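24.02.2023, Werkstattbuch Buchrestaurierung / Digitalisierung

Briefbände Clostow, zweiter Durchgang. Heute Band 3 fertig kollationiert, Band 4 angefangen. Zählung stimmt jetzt endlich: 243 Briefe, davon 76 ohne Datum. Die alte Liste von Belach hatte Beilagen als eigene Briefe geführt, deshalb das Durcheinander im Herbst. Habe die Liste nicht überschrieben, neue Spalte rechts daneben.

Band 3: Rücken lose, vorderes Gelenk gerissen, Heftung aber gut. Nur mit Japanpapier gesichert, kein neuer Rücken. Bl. 112 bis 118 Tintenfraß, vor allem an den Unterlängen. Nicht weiter aufblättern als nötig, Buchwiege auf 90 Grad lassen! Wer scannt, bitte das Buch nicht mit der Glasplatte andrücken, lieber etwas Schatten im Falz in Kauf nehmen.

Wasserzeichen auf drei Bögen abgenommen. Zweimal Lilie, einmal vermutlich Posthorn, sehr schwach. Für die Datierung der undatierten Stücke wahrscheinlich brauchbar, muss aber mit den Vergleichsblättern abgeglichen werden. Habe ich noch nicht gemacht.
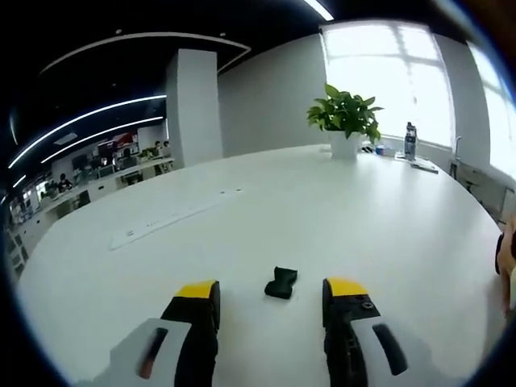

In welcher Reihenfolge werden die undatierten Briefe abgelegt?
Nach der alten Foliierung, also so wie sie im Band liegen. Erschlossene Daten kommen nur in eckigen Klammern ins Datenfeld und ändern an der Reihenfolge nichts.

Transkription: Kumton-Teil (der Reisebericht) ist durch, 1.127 Zeilen. Zweite Lesung fehlt komplett. Schreiberhand wechselt mitten im Satz auf Bl. 61v, ab da viel engere Schrift und andere Kürzungen. Das "et" mit Schleife habe ich bis dahin als "etc." gelesen, falsch - muss rückwirkend korrigiert werden. Suchen/Ersetzen geht nicht, weil echte etc. dazwischen stehn. Also von Hand.

Ortsnamen nicht normalisieren. Im Text steht mal Kumton, mal Kumpton, einmal Comton, bleibt alles so. Normform nur ins Register.

Brief Gallagher an den Verleger (Bd. 4, Bl. 9): Siegelrest rot, Abdruck nicht lesbar. Unter Streiflicht nochmal versuchen. Das Postskriptum steht kopfüber am unteren Rand und fehlt in der Druckausgabe völlig, obwohl da die Subskribentenzahl genannt wird, "über 300". Fußnote dazu schreiben.

Material: Methylcellulose fast alle. Löschkarton auch, dünner reicht noch. Silikonpapier nachbestellt. Klimalogger im Magazin zeigt seit gestern nur Striche, Baterie getauscht, gleiches Bild. Austauschgerät anfragen.

Offen:
- Bd. 4 ab Bl. 23 kollationieren
- lose Beilage in Bd. 2, gehört evtl. zu Bl. 40, Faltung vergleichen
- Farbkeil bei den Scans von Bd. 1 vergessen, Bl. 1 bis 12 neu
- Wasserzeichen abgleichen
- Belach wegen der alten Mikrofilme fragen, Abgabe der Scans ist im April

Band 3 liegt in der Mappe im oberen Fach, Lesezeichen aus Säurefreiem drin lassen.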